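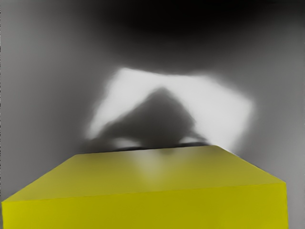
Figure 4. Yellow block, upper and front faces.

4.2 Setting up the wall-mounted water filter

Read section 4.1 before starting. The Cilto housing must be fixed to a solid wall or a cabinet side that will carry its weight when full. Do not hang it from the supply line.

Before you begin

Turn off the cold water at the stop tap under the sink. Open the kitchen tap and leave it open until the flow stops. Put a bucket under the joint you are going to undo.

Fixing the bracket

1. Hold the bracket against the wall with the arrow pointing up. Leave at least 40 mm clear below the bowl so the cartridge can be dropped out later.

2. Mark the 2 screw holes, drill, and fit the plugs supplied. In plasterboard, use hollow-wall anchors (not supplied).

3. Drive the screws until the bracket no longer moves. Do not overtighten — the lugs are moulded and will crack.

Note: The Tully bracket from the earlier kit has different hole centres. It can be reused with the adaptor plate, part code on the back cover.

Connecting the lines

4. Cut the blue tube square with a tube cutter or a sharp knife. An angled cut will weep at the fitting.

5. Push the tube into the port marked IN until it stops, then pull back gently to check that it is held. Repeat with the second tube at the port marked OUT.

6. Fit the locking clips behind both collars.

CAUTION: Cold water only. Do not connect to a hot line or to the outlet of a storage heater. Water above 40 °C will deform the bowl and void the warranty.

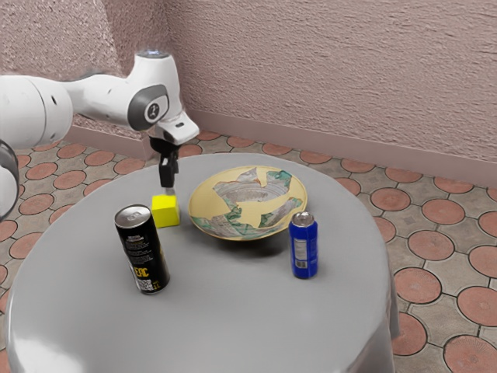

Fitting the cartridge

7. Remove the wrap from the Skitari cartridge. Handle it by the end caps.

8. Check that the O-ring is seated in its groove. Smear it with the silicone grease from the sachet. Petroleum jelly must not be used.

9. Stand the cartridge in the bowl, raise the bowl to the head and turn it by hand until it stops. Use the spanner for removal only.

Flushing and leak check

10. Open the stop tap a quarter turn and let the bowl fill. Look at each joint, then open the tap fully.

11. Run the filtered outlet for 3 minutes. Grey or cloudy water at this stage is carbon dust. Discard it.

12. Wipe every joint with a dry tissue and check again after an hour.

Replace the cartridge every 6 months, or sooner if the flow drops. Write the fitting date on the label inside the cabinet door. If a joint still drips after the tube has been recut, close the stop tap and contact Grorus service.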